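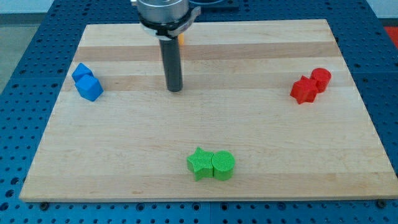 About Lamptey Family History

Lamptey began at a kitchen table, with two cousins by marriage and a shoebox of letters that neither of them could read. Lungile Makhubela had inherited the box from a great-aunt, and Yolanda Agudelo, who had spent years working in a county records office, offered to spend an evening on it. The evening became a winter (and a good part of the spring as well!), and by the time they had worked out who all the letter writers were, friends had started turning up with boxes of their own.

We are still a small outfit, and we like it that way. When you write to us, one of the two of us will write back, and the same person will stay with your family from the first question to the last page. We find that people tell us things in the third or fourth conversation that they never thought to mention in the first: a nickname, a quarrel over a farm, an uncle who went to sea and was only spoken of at funerals. Those little scraps are very often what gets us past a missing baptism or a surname spelled five different ways.

What we do

Most of our work is tracing family lines through parish registers, census returns, wills, ship lists and old newspapers. We also transcribe letters and diaries, including the dreadful kind where the writer ran out of paper, turned the sheet sideways and carried on right across the first page. If you have portraits or sketches with no names on them, we will gladly help you narrow down the sitter from the clothing, the studio stamp and whatever your relatives remember. We can't promise a name every time, and we will tell you plainly when we are guessing.

So far we have completed 205 family histories, the longest of which was for the Denditz family and took us 23 months. They were very patient with us, and they still send a card every January.

Our books

Finished histories can be bound as a book through our friends at Dreline, who do lovely sewn bindings and never hurry a job. For families who would like to share their tree with relatives far away, we also put everything on Lasis, our private online reading room, where cousins can leave notes and corrections. Please do correct us. Some of our best leads have come from a cross aunt.

Getting in touch

Send us a few lines about who you are looking for and what you already know, even if it is only a first name and a town. The first conversation is free, and we are always happy to hear a good story.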